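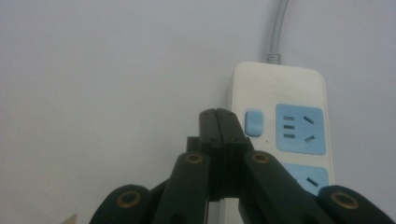
Kwok-wai Lam
@kwokwai_lam · 7월 · 타래

오늘은 멀티탭 얘기를 좀 길게 하려고요. 네, 멀티탭이요. 며칠 전에 작업방 정리한다고 짧게 올렸더니 생각보다 많은 분들이 "그래서 선은 어떻게 하셨어요" 하고 물어보셔서, 답글로 하나하나 쓰다가 손가락이 아파서 그냥 타래로 씁니다. 차 한 잔 가져오세요, 길어요!

우선 저는 전기 기술자도 아니고 정리 전문가도 아니에요. 그냥 집 한쪽 방에서 이것저것 고치고 붙이고 칠하는 사람이고, 그 방에서 제일 오래 저를 괴롭힌 게 의자도 조명도 아니고 바닥에 굴러다니는 멀티탭이었다는 것뿐입니다. 그러니 배선 공사 같은 건 꼭 전문가한테 물어보시고요.

흰색 몸통에 하늘색 스위치, 하늘색 콘센트. 저는 이런 색 조합을 보면 어릴 때 치과 대기실이 생각나요. 뭔가 깨끗하고, 조금 긴장되고, 옆에 어린이 잡지가 있을 것 같은 느낌. 그래도 새까만 것보다는 이쪽이 훨씬 좋더라고요. 책상 밑 어두운 데 들어가도 금방 눈에 띄니까요.

게다가 구멍 모양이 여러 나라 플러그를 받는 식이면 저 같은 사람한테는 정말 고마운 물건이에요. 홍콩에서 쓰던 것, 출장 가서 산 것, 친구가 이사 가면서 주고 간 것까지 플러그가 제각각이거든요. 예전에는 어댑터에 어댑터를 물려서 탑을 쌓았는데, 그 탑이 얼마나 흉하고 불안했는지 지금 생각하면 등이 서늘합니다.

(여기서 잠깐, 플러그가 들어간다고 전압까지 맞는 건 아니에요! 기기 뒤에 붙은 작은 글씨를 꼭 읽어보세요. 저는 그걸 안 읽고 아끼던 탁상 선풍기를 보내드린 적이 있습니다. 잘 가, 선풍기야.)

제 작업방은 Gumley라는 오래된 건물 꼭대기에 있어요. 창은 크고 천장은 높은데 벽 콘센트가 정말 이상한 데 붙어 있습니다. 문 바로 뒤에 하나, 라디에이터 옆에 하나. 누가 이 방에서 책상을 쓸 거라고는 상상도 안 하고 지은 것 같아요.

그래서 4년 동안 멀티탭을 바닥에 놓고 살았어요. 발로 스위치를 누르고, 의자 바퀴로 선을 밟고, 청소기 돌릴 때마다 들어 올렸다가 내려놓고. 그러다 물감 물통을 엎은 날이 있었는데 다행히 반대쪽으로 흘렀습니다. 물이 방향을 바꿨으면 이 타래는 아마 다른 내용이었겠죠.

그날 저녁에 바닥을 닦으면서 결심했어요. 이제 바닥에는 전기가 흐르는 물건을 두지 않겠다! 결심은 거창했는데 막상 올려둘 데가 없는 거예요. 책상 위에 올리면 자리를 차지하고, 책상 밑에 붙이면 제가 손이 안 닿고.

처음 해본 건 양면테이프였어요. 책상 밑판에 멀티탭을 딱 붙였죠. 첫날은 아주 뿌듯했습니다. 사진도 찍어서 가족 단체방에 올렸어요. 그리고 새벽에 쿵 소리가 나서 깼습니다. 네, 떨어졌어요.

테이프를 더 센 걸로 바꿔서 다시 붙였더니 이번엔 잘 붙어 있긴 한데, 플러그를 뽑을 때마다 멀티탭이 같이 딸려 오려고 해요. 한 손으로는 몸통을 누르고 한 손으로는 플러그를 당기는데, 이 자세를 책상 밑에 누워서 한다고 생각해 보세요. 먼지가 얼굴로 떨어집니다.

그다음은 철망 바구니. 책상 뒤에 거는 거 있잖아요. 이건 꽤 오래 썼고 지금도 나쁘게 말하고 싶지 않아요. 다만 저처럼 꽂고 뽑는 일이 잦은 사람한테는 안 맞았어요. 바구니 안이 금방 국수 그릇이 됩니다. 어느 면발이 어느 면발인지 모르겠고, 당기면 엉뚱한 게 따라 나와요.

컴퓨터랑 모니터처럼 한번 꽂으면 계속 꽂아두는 분들은 바구니 쓰세요. 정말로요. 저는 글루건 꽂았다가 인두 꽂았다가 드라이기 꽂았다가 하는 사람이라 그런 거예요. 사람마다 책상 위에서 하는 일이 다르니까 정리 방법도 다를 수밖에 없는 것 같아요.

그러다 동네 철물점 Yadav에 갔습니다. 여기 단골이신 분 계신가요? 좁은데 없는 게 없는 그 집이요. 선 묶는 끈을 사러 갔는데 사장님이 대뜸 "책상이 어떻게 생겼어요?" 하고 물으시더라고요. 끈 하나 사는데 책상 생김새를 묻는 가게라니, 저는 그 순간 이미 마음을 다 줬어요.

제가 손짓으로 책상을 그렸더니 사장님 말씀이, 선을 묶기 전에 선이 어디로 다닐지부터 정해야 한대요. 길이 없는데 묶기만 하면 그냥 묶인 채로 엉망이라고. 집에 와서 보니 제 책상이 딱 그랬습니다. 아주 예쁘게 묶인 엉망.

그래서 길을 만들기로 했어요. 제가 생각한 길은 간단해요. 선은 무조건 책상 뒤쪽 한 군데로만 넘어간다. 앞으로 내려오는 선 금지, 옆으로 도망가는 선 금지. 규칙이 적을수록 제가 지킬 확률이 높아지더라고요.
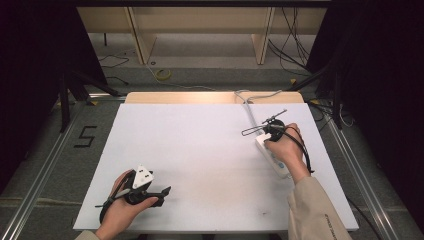 책상 뒤편에 판을 하나 세우면 선의 길이 저절로 정해져요. 대단한 목공이 필요한 것도 아니고, 상판 끝을 따라 세워둘 만한 판 하나면 충분합니다. 보시면 흰 테이블 저쪽 끝에 밝은 색 나무판이 서 있고, 멀티탭에서 나온 회색 선이 그 위를 타고 뒤로 넘어가잖아요. 제가 말하는 "고개 하나 넘기"가 이거예요! 선이 고개만 넘으면 그 뒤는 안 보이니까, 앉아 있는 사람 눈에는 상판에 남은 선만 들어옵니다.

판의 좋은 점이 하나 더 있는데, 물건이 뒤로 안 떨어져요. 연필, 지우개, 나사, 작은 자 같은 것들이요. 예전엔 하루에 한 번은 책상 뒤로 손을 넣어 더듬었는데 이제 그럴 일이 없어서 제 팔뚝의 긁힌 자국이 다 나았습니다.

판 위쪽 모서리는 사포로 살살 둥글려 주세요. 선이 날카로운 모서리에 계속 눌려 있으면 마음이 안 좋잖아요. 저는 거기에 펠트 조각도 붙였어요. 남은 펠트로는 컵받침을 만들었는데 이건 정리랑 상관없고 그냥 자랑입니다.

코드 길이 물어보신 분 계셨죠. 제 건 200cm예요. 처음엔 너무 길다 싶었는데 고개를 넘고, 책상 다리를 타고 내려가고, 벽을 따라 라디에이터를 피해서 가다 보니 남는 게 별로 없어요. 길이는 직선으로 재지 마시고 꼭 끈을 하나 들고 선이 갈 길을 그대로 따라가 보세요.

저는 직선으로 쟀다가 짧은 걸 산 적이 있어요. 벽까지 딱 한 뼘이 모자라서, 며칠 동안 책상을 방 한가운데 가까이 당겨놓고 살았습니다. 방에 들어올 때마다 게걸음을 했어요. 그 멀티탭은 지금 부엌에서 토스터랑 행복하게 지냅니다.

구멍 수는 4구로 골랐어요. 더 많은 것도 있었는데, 자리가 있으면 제가 꽉 채울 사람이라는 걸 제가 알거든요. 네 자리만 있으니까 새로 꽂으려면 뭔가 하나를 뽑게 되고, 그러다 보면 안 쓰는 충전기가 자연스럽게 서랍으로 들어갑니다.

방향 얘기도 해야겠네요. 이거 의외로 중요해요! 저는 멀티탭을 사람 쪽에서 뒤쪽으로 세로로 놓아요. 선 나가는 쪽이 뒤로 가게. 가로로 놓으면 선이 옆으로 나가서 크게 꺾여야 뒤로 넘어가는데, 그 꺾인 자리에 늘 커피잔이 걸렸어요.

선이 몸통에서 나오는 자리에 주름 잡힌 고무 같은 목이 있는 제품이 많죠. 첫 사진에서도 회색 목이 보여요. 저는 정리할 때 그 부분은 절대 바짝 꺾지 않고 일단 곧게 나가게 둔 다음에 한참 뒤에서 방향을 틉니다. 예전에 목을 바짝 꺾어 쓰던 게 있었는데 나중에 피복이 갈라져서 버렸어요.

스위치 위치도 다들 한 번 보세요. 스위치가 선 나가는 쪽에 있는 것도 있고 반대쪽에 있는 것도 있어요. 책상에 앉았을 때 팔을 안 뻗고 끌 수 있으면 정말로 끄게 되고, 뻗어야 하면 안 끄게 됩니다. 저만 그런가요? 저만 그럴 수도 있어요.

그리고 먼지! 안 쓰는 구멍에 먼지가 들어가는 게 신경 쓰인다는 분이 많았어요. 저도 그래요. 저는 마개를 따로 쓰고, 청소할 땐 벽에서 코드를 먼저 뽑고 마른 붓으로 털어요. 그림 그릴 때 쓰다가 털이 벌어진 붓이 딱 좋습니다. 은퇴한 붓의 두 번째 직업이에요.

흰 멀티탭은 손때가 잘 보인다는 말씀도 맞아요. 보이니까 닦게 돼요. 코드를 뽑은 상태에서 물기를 꼭 짠 천으로 겉만 닦고, 완전히 마를 때까지 그냥 둡니다. 저는 그동안 점심을 먹어요. 밥 먹고 오면 다 말라 있어서 기다린 느낌이 안 나거든요.

흰 상판도 마찬가지예요. 얼룩이 하나만 있어도 눈에 들어와서 처음엔 괜히 흰색으로 했나 싶었는데, 작은 나사를 떨어뜨려도 바로 보이는 걸 알고 나서는 다시는 짙은 색으로 못 돌아가겠더라고요. 짙은 나무 책상 쓸 때 잃어버린 나사를 다 모으면 의자 하나는 조립했을 거예요.

선 감싸는 천 튜브는 Skastness 걸 써요. 지퍼가 아니고 옆이 벌어져 있어서 중간에 선을 하나 빼거나 넣기가 쉬워요. 색은 회색. 검정도 써봤는데 흰 벽 앞에 검은 줄이 내려오니까 자꾸 거기만 쳐다보게 되더라고요. 벽색이랑 비슷한 걸로 고르시면 며칠 뒤엔 있는 줄도 몰라요.

다만 튜브에 욕심내서 너무 많이 넣지는 마세요. 저는 여유가 좀 남게 넣어요. 빵빵하게 채우면 보기에는 소시지 같아서 귀여운데 손으로 만지면 뜨뜻하더라고요. 그때부터는 귀엽지 않았습니다.

벽에 고정하는 클립은 Allska에서 나온 작은 걸 2개만 썼어요. 책상 다리에 하나, 걸레받이에 하나. 많이 박을수록 단정해 보이긴 하는데 가구를 옮기고 싶어지는 날이 오잖아요. 저는 그런 날이 자주 와요. 비 오는 밤에 특히요.

이름표 얘기도 잠깐 할게요. 플러그마다 종이테이프를 깃발처럼 감아서 이름을 써뒀어요. 스탠드, 인두, 라디오 이런 식으로. 처음에는 유난 떠는 것 같았는데 어머니가 놀러 오셨다가 라디오를 끄신다고 작업 중인 컴퓨터를 꺼버리신 뒤로는 아주 당당하게 붙이고 있습니다.

어머니 얘기가 나와서 말인데, 어머니는 이 방을 보시고 "선이 없으니까 방이 숨을 쉬네" 하셨어요. 저는 그 말이 너무 좋아서 며칠을 기분 좋게 다녔어요. 판 뒤는 절대 못 보시게 했고요.

네, 판 뒤는 좀 그래요. 그건 인정할게요. 고개 너머 마을은 아직 개발이 덜 됐어요. 그래도 바닥에 닿는 선은 없고, 물이 쏟아져도 닿을 자리가 아니고, 뭐가 뭔지 이름표가 있으니까 저는 거기서 멈췄습니다. 앞뒤 다 예쁜 건 언젠가 기운 넘치는 날에 해볼게요.

답글로 "판 세울 자리가 없으면요?" 하신 분! 책상이 벽에 딱 붙어 있으면 판 대신 상판 뒤쪽에 틈만 조금 내주셔도 돼요. 책상을 손가락 두 개 들어갈 만큼만 앞으로 당기고 그 틈으로 선을 넘기는 거죠. 대신 연필은 떨어집니다. 연필은 포기하셔야 해요.

"유리 책상인데요" 하신 분도 계셨는데요, 유리는 밑이 다 보이니까 저도 잘 모르겠어요. 아시는 분 있으면 밑에 달아주세요. 저도 궁금해요. 제 동생이 유리 책상을 쓰는데 천을 덮어버렸거든요. 그럼 유리로 산 보람이 없지 않나 싶지만 동생한테는 말 안 했어요.

아이나 고양이가 있는 집은 멀티탭을 상판에 올려두는 게 오히려 걱정될 수도 있겠다 싶어요. 저는 둘 다 없어서 함부로 말을 못 하겠어요. 덮개 있는 상자형을 쓰신다는 분이 계셨는데 그쪽이 더 맞을 것 같고, 상자 안에 열 차는지만 가끔 손으로 확인해 주세요.

전열기구는 멀티탭에 안 꽂아요. 겨울에 히터는 무조건 벽으로 갑니다. 라디에이터 옆 콘센트가 이상한 데 있다고 욕했는데 히터 꽂을 때는 또 쓸모가 있더라고요. 미안하다 콘센트야.

아 그리고 순서요. 혹시 주말에 해보실 분은 다 뽑고 시작하세요. 하나씩 옮기면서 하면 빠를 것 같은데 저는 그러다 꼬인 걸 그대로 옮겨 심었어요. 다 뽑아서 바닥에 늘어놓고, 선을 쭉 펴고, 닦고, 그다음에 진짜 쓰는 것만 다시 올리는 게 마음도 편해요. 늘어놓고 보면 주인 없는 충전기가 꼭 나옵니다.

주인 없는 충전기는 바로 버리지 마시고 한 철만 봉투에 넣어두세요. 저는 버린 다음 날 찾은 적이 있어요. 면도기 충전기였고, 그 주 내내 얼굴이 아주 거칠었습니다.

너무 길어졌네요, 여기까지 읽어주신 분들 고마워요! 각자 책상 뒤편 사진도 좀 보여주세요. 예쁜 쪽 말고 뒤쪽이요. 저도 용기 내서 판 뒤를 찍어 올릴지 저녁 먹으면서 고민해 볼게요.

덧붙임: 펠트 두께 물어보신 분, 포장지를 버려서 모르겠어요. Yadav 입구 왼쪽 서랍에 있던 제일 얇은 거였어요. 내일 지나가는 길에 보고 답글 달아둘게요.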